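Feselex Cenetier Folding Work Table

I've gone through a lot of folding tables over the years, and the Cenetier is the first one I've wanted to leave set up. It's made by Feselex at their Kistommont shop, and it borrows plenty from the older Akpan table (which many of you still own and still write to us about!) while fixing the two things people grumbled about most: the wobble and the latch. 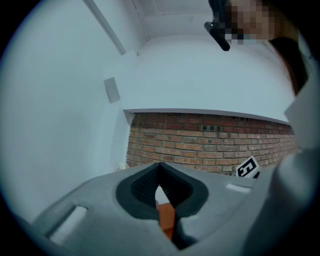
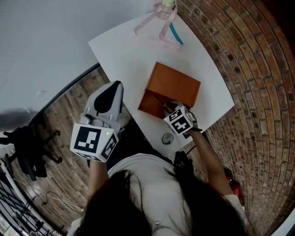
Two views; the white tabletop is in the second.

Let's start with the legs. They fold flat under the top and lock with a wide lever you can work with your thumb, even in winter gloves. There's a cross brace between each pair, and once it clicks in, the whole thing stands still – lean on it, knead dough on it, run a sewing machine at full tilt, and your coffee stays in the cup. Each foot screws in and out to deal with an uneven garage floor.

The top is smooth and wipes clean with a damp cloth and a drop of dish soap. Dried glue lifts off with a plastic scraper. Please don't set a hot pan straight on it, though, and keep acetone well away. The corners are rounded, and your hips will thank you if you work in a tight room like mine.

Height is the other big change. The Akpan had one setting and you lived with it. The Cenetier moves from 715 mm, a comfortable sitting height, up another 200 mm for standing work, with stops along the way. I cut fabric at the top setting and do my paperwork at the bottom one.

Specifications
Item number: 313
Lowest height: 715 mm
Height adjustment: 200 mm
Weight: 20 kg
Top color: white
Assembly: none, just unfold

In the carton: table, four spare foot caps, hex key, carry strap.

The carry strap also fits the Akpan. Clamp-on lamps and vises are fine on the long sides, but keep them clear of the latch levers at the ends. New stock arrived in November, and replacement feet and levers are sold one at a time from the Feselex parts page.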